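About Kostatach

Hi, I'm Remigiusz Chmielewska, and I run Kostatach out of a ground floor unit on Grombridge Road. We sell boxes. Little ones, long ones, flat ones with lids, ones with dividers for beads or screws or fishing hooks, and a few odd sizes I keep in stock purely because I like them!

I started out behind the counter at a hardware store called Kaczorowski, where I spent ten years looking for the right washer in the wrong coffee can. My boss let me redo the back wall one slow October and I got completely carried away. Customers started asking where the boxes came from and whether they could buy some, and after a while I was driving them around in the trunk of my car on my days off. That was the whole business for a good long time — me, the trunk and a notebook.

Now we carry 66 different boxes, plus labels and drawer liners, and we'll ship a single box if a single box is what you need. There's no minimum order. If you're outfitting a classroom or a workshop, the price drops at 25 pieces and again at 50. Send me the size of your shelf (inside measurements, please, not the outside ones) and what you're hoping to put on it, and I'll write back with what I'd buy myself. I answer the emails in the evening, so don't worry if you don't hear from me by lunch.

The line people ask me about most is the Drostent, our name for the lidded boxes you can see into. I have them at home for tea bags, batteries, guitar picks and all the cables I can't bring myself to throw out. They're see-through with a smoky tint, so you can still make out the dividers inside with the lid on, but the mess doesn't shout at you from across the room. I like to look them over on a pale board like the lavender-white one on the table, where the tint shows up nicely. If you're not sure which layout you want, just ask me — I could talk about dividers all day.

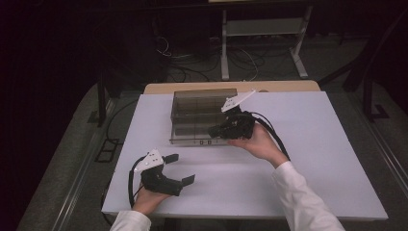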